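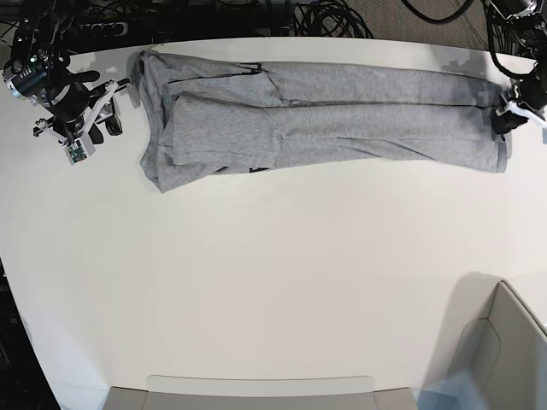

Cotton jersey and loopback fleece lose their shape mainly in the hour after washing, when the fibres are heavy with water and the knit is free to stretch under its own weight. Most household advice concentrates on detergent and temperature, but the handling between drum and drawer matters more. Jogging bottoms are a good test of method: fold them lengthwise so that the legs lie side by side, as with the grey pair on the white table, and the creases along the legs can be smoothed out by hand. The waistband usually stays bunched at this stage and should be dealt with separately.

Washing

Turn the garment inside out and close any zips in the same load. Wash at 30 degrees with a liquid detergent. Powder may leave residue in the loops of unbrushed fleece if the water is hard, as it is in Corulstead, where this page is written. Fabric softener coats the fibre and reduces absorbency; leave it out for sportswear and towels.

Set the spin to 900 or below for heavy knits. A faster spin shortens drying time but sets hard creases at the crotch seam and behind the knees, and these are difficult to remove without steam.

Drying

Remove the load as soon as the cycle ends. Hold each piece by the side seams and shake it twice. Do not hang knitted trousers by the cuffs, where the whole wet weight pulls on the leg. Lay them over two bars of an airer with the waist on one and the knees on the other – a single bar leaves a ridge across the thigh.

Drying times depend on the room. In November, in an unheated back bedroom, a thick pair can take two full days. Opening the window by a hand's width helps more than turning the airer round. Elastic is the last part to dry and should be checked with the fingers before the garment is put away.

Waistbands and cords

Twisted elastic is corrected while the band is damp. Pull the band to full width in four places, working round from the back seam, and let it return each time. If the twist comes back after every wash, run a line of stretch stitch through the band at each side seam, using a ballpoint needle.

Tie the ends of a drawcord together before washing. A cord that has gone into the casing can be drawn out again with a safety pin fixed through a new length and fed in from the opposite eyelet.

Folding and storage

1. Legs together, seams aligned.
2. Crotch point turned in to make a straight edge.
3. Cuffs to waistband, then in half once more.

Store on edge in the drawer, with the folded side upwards. Heavy knits should not go on hangers for longer than a few days.

Page last revised Sunday, August 13, 2023.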